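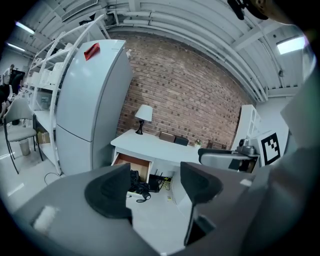
view from the hand-held gripper, desk drawer open

drawerdog
17 January 2022
ok so results on the drawer task. 430 demos with the hand-held gripper, policy trained on wrist view only. 292 used after filtering. Success went to 81 percent on the desk drawer. Same recipe as the Hendier writeup, just more data. Thoughts?

mossbit
81 over how many trials tho

drawerdog
10 trials per start position. Number is pooled over all of them

mossbit
ok better than I feared. Still one desk, one room. That brick wall is a giant landmark, bet the policy is reading the wall and not the drawer

kelpline
^ this. We saw it at Wudholm, moved the desk and everything fell apart. Pads closed on air

drawerdog
start positions vary a lot, near and far, left and right. wall looks different in every one

kelpline
Different angle, same wall. Not the same as a new room

tin_otter
disagree w/ both of you a bit. Fridge, lamp, shelving, cables under the desk, that's plenty of clutter to pick up on, sure. But if it was only using the background it would miss by a few cm every time you nudge the desk. did you nudge the desk?

drawerdog
no. fair. will do

mossbit
also why throw out a third of the demos?? what was the filter

drawerdog
tracking loss mostly. Plus ones where the pads leave the view of the handle for too long. Iteo script, default settings

mossbit
so you dropped the hard ones. then 81 is on easy approaches

drawerdog
Training set was filtered, test starts were not. Different thing

mossbit
hm ok. missed that

tin_otter
worth running the full 430 anyway, noisy tracking and all. Nowakowski baseline never filters and it does fine on doors

kelpline
doors are not drawers. door forgives a bad wrist angle, drawer jams

drawerdog
Plan: nudge desk, cover the wall with a sheet, retrain unfiltered. One change at a time. Will post teh numbers in this thread

kelpline
do the sheet first, its the cheap one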